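Fusasine software track - progress report for the October review
Prepared for Sewwandi Nanayakkara, Brelham fund
3rd August

Hello Sewwandi,

You asked for something shorter than last time and with fewer graphs, so I've kept this to what we did, what it cost us in time and where I think the second half of the money should go. Tharindu has the full logs if you want to dig in.

The big news is that the new planner is in and the old one is switched off for good. You may remember I was moaning in the spring that our two arms were each being planned on their own, with a sort of traffic light between them to stop them meeting in the middle. It was safe but terribly slow, and no good at all for jobs where both arms need to be near the same small thing. The new one (we've been calling it Enix, after a typo of Zodwa's that stuck) plans both arms together from the start. Zodwa wrote nearly all of it and I'd like that noted somewhere official, please!

We've run 3,381 planning requests through it in simulation. Of those, 1,066 were deliberately nasty ones, with the arms starting close together or a target tucked behind something else. It's slower on the easy cases than I promised you, and I'd sooner say so now. The time goes on checking the wrists and the cables against each other, and Aurelio thinks we can cache a good part of that. I've given him a fortnight to try.

On the perception side, the clear zip pouch has become our main test item. Rigid boxes were getting too comfortable. Clear plastic is horrible for us: the depth reading either goes straight through to whatever is inside or bounces off a shiny bit and lands somewhere silly. Sunil's fix is to stop asking for the surface altogether and look for the fabric edging and the zip, then work out where the opening ought to be from those. He also keeps a separate "inside" label, so that things seen through the plastic don't get treated as things you could pick up from above.

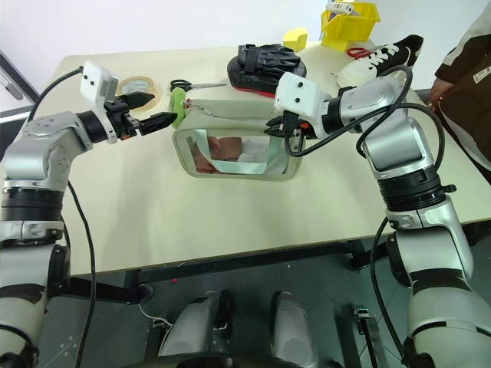
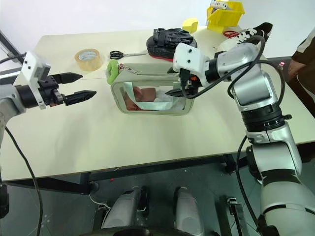

Both arms at the pouch, with the back row left out on the table as clutter for the planner.
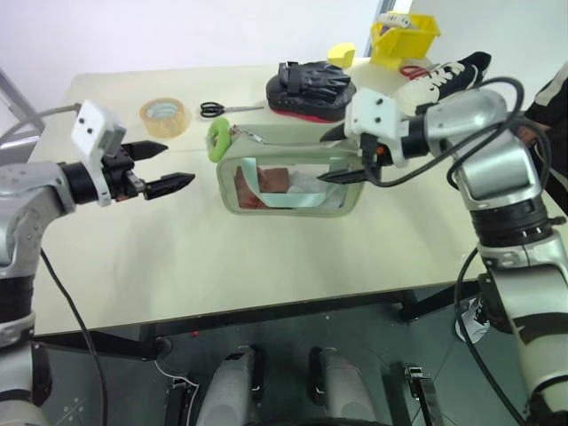 The edge-finding model was trained on only 400 labelled views, which is far fewer than I'd budgeted for, so there's some labelling money left over. I'd like to move it rather than hand it back, if your rules allow. More on that further down.

Control is where we're behind. Once a finger is past the lip of a bag, vision can't tell us much, and we're relying on the force estimate at the wrist. It drifts. After a long session it's off by enough that the arm thinks it is touching something when it isn't, and stops politely in mid-air. Re-zeroing between runs helps, but it's a sticking plaster. Tharindu is fitting a proper drift model and has asked for more than 100 free-space runs to fit it with, which will tie up the arms for a while. I've said yes, and it does push the cloth-handling work back.

Tooling, quickly. The replay viewer now lines up the camera views, the planned path and the force trace on one timeline, and you can jump to the moment a plan was thrown away and see why. I didn't put this in the original proposal and I know you raised an eyebrow at the hours. All I can say is that bug reports used to arrive as "it went funny near the end" and now they arrive with a link. The Gunawardena team have asked if they can use it on their own recordings, and I've told them yes as long as they put up with the lack of a manual.

What I'd like from you:

Permission to move the unspent labelling money into a second planning machine. Simulation jobs and live runs are sharing one at the moment, and live runs always win, so the overnight tests often don't finish.

A decision on whether the October demo has to include cloth. I'd be much happier showing the pouch work on its own, with the drift model in place. If cloth has to be there, I need to know fairly soon, because Zodwa would have to drop the caching review to help.

Ten minutes on the phone about licensing for the viewer. Aurelio wants to release it openly and I'm in favour, but I can't find anything in our agreement either way.

Risks are the same as last time, apart from the calibration one, which we can close. I've updated the sheet. The wrist force drift is on there now as amber - Sunil wanted red, and we may yet end up there if the free-space runs don't give Tharindu anything he can fit.

I'm in most mornings if it's easier to ring.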